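Clukadico Recipe Cards, Transcribed

Welcome, and thank you for stopping by! This is a collection of 2,448 handwritten recipe cards from the kitchens of Drekidthorpe, typed up one by one so that people who study home cooking (or who just want a good plum cake) can search them. Most of the cards came out of tins and drawers, and a fair number have butter on them.

What's in the folder

cards.csv has one row per card, with the title, the ingredients as written, the method as written, and a decade if the card gave us one. notes.txt holds the scribbles in the margins, which I grew very fond of. Spelling is left alone throughout, so please search for "flower" as well as "flour."
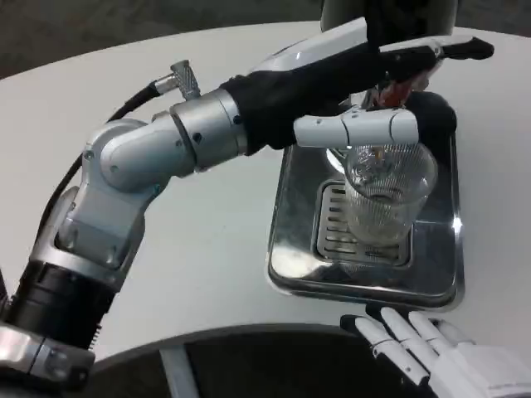
By Clémence Bouvier
Last updated August 6, 2026

Measurements were the hard part. A "cup" on these cards can be a teacup, a coffee cup or whatever was near the sink, and we decided early on to leave them exactly as they stand. If you convert anything to grams, do it in a new column and keep the old one. Fatos Kadrić tested 15 of the cakes as written and tells me 4 of them want a good deal more time in the oven than the card claims.

Known problems

17 cards are missing their second side. Decades are guesses for anything without a date, and the soups are badly sorted (sorry, I ran out of April).

Using it

Cook from it, teach with it, share it freely. If you publish something, please mention Clukadico and send me a copy, I'd love to read it. Corrections go to Timothée Deschamps, with the card number in the subject line.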